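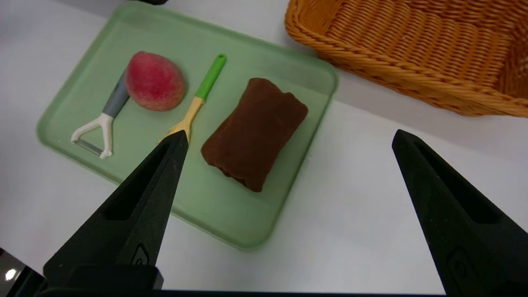 Borrowing From the Neighbors: How a Small Town Bakery Raised Money Without a Bank

Final project report, Money and Communities
Salma Belkadi
2021-07-18

Why I picked this

My aunt lent money to a bakery. She isn't rich and she had never invested in anything before, so when she told me she was now "a lender" (her word, said with a lot of pride) I wanted to know how that worked. The bakery is Holtmont, in Wullimville, and the loan went through a small lending site called Dastton, where regular people put in small amounts and get paid back with interest. I had read about crowdfunding in class, mostly the kind where you get a T-shirt or an early copy of a board game. Lending is a different animal, and I got completely hooked on it!

My question was simple: why would a business with steady customers borrow from its neighbors when there is a bank branch on the same street?

What I did

I interviewed the owner of Holtmont twice, once in the shop and once by phone. I read all of the updates the bakery posted to its lenders, starting with the first one in November. I also sent a short survey to the lenders, with the owner's permission, and 21 of them wrote back. Some of them wrote a lot. One answer ran to two pages and included a history of the building.

For comparison I looked at Ñahui, a weaving studio that used the same site and didn't reach its goal. The studio's founder was generous with her time and let me see her original pitch page, plus the version she wishes she had posted.

How the loan works

Each lender chose an amount and agreed to the same interest rate. The bakery pays everyone back monthly. Dastton takes a fee from the borrower when the loan closes and a smaller one from each repayment. If the bakery stops paying, the lenders can lose their money. There is no deposit insurance here, and I was glad to see the site says so on the page where you confirm, in type you can read without squinting.

The smallest loan to Holtmont was $8, from a kid who used his allowance. The largest was $1,279. The typical loan was much closer to the bottom than the top, and my aunt's was $535, which she describes as "the vacation fund, but tastier."

What the owner told me

The bank did not turn Holtmont down. I had assumed it would have, and I had half written that paragraph before the first interview, so that was a good lesson for me. The bank offered a loan, but it wanted the owner's house as security and the paperwork was going to run past the date she needed the new oven. The interest she pays her lenders is a little higher than the bank's rate. She says she would make the same choice again because the lenders also became her loudest customers. They bring friends in and ask about the oven as if it were a nephew.

She was open about the downsides too. Writing updates takes a whole evening, and she feels awkward when a lender is standing in line on a slow morning, looking at the empty seats.

What went differently at Ñahui

The studio asked for money to buy looms before it had a regular place to sell its work. Its pitch talked beautifully about the weaving and hardly at all about repayment. Several people asked questions in the comments and waited a long time for answers. The founder thinks that hurt more than anything else. Her rewritten page starts with a plain budget, and I would lend to it tomorrow if I had the cash.

What the lenders said

Most of the people who answered my survey live close enough to walk to the bakery. They wanted the shop to stay, and they liked getting interest on top of that. Only a few had compared the rate with anything else. I found this exciting and also a bit worrying. Knowing a person makes you trust her, but it doesn't tell you whether her rent is about to go up. When I asked what they would do if payments stopped, many said they had never thought about it.

Problems with my project

I studied one loan that is going well and one campaign that missed its goal, and I didn't find a loan that went bad partway through. The lenders who answered a survey are probably the happy ones. My aunt is also one of them, and she read a draft of this report and wanted a bigger part.

Next steps

I would love to follow Holtmont until the last payment and survey the same lenders again at the end. I also want to learn how sites like this one check a borrower's accounts, a part I barely touched. The owner has already said I can come back, and the founder of Ñahui is planning a second campaign, so there will be plenty to look at.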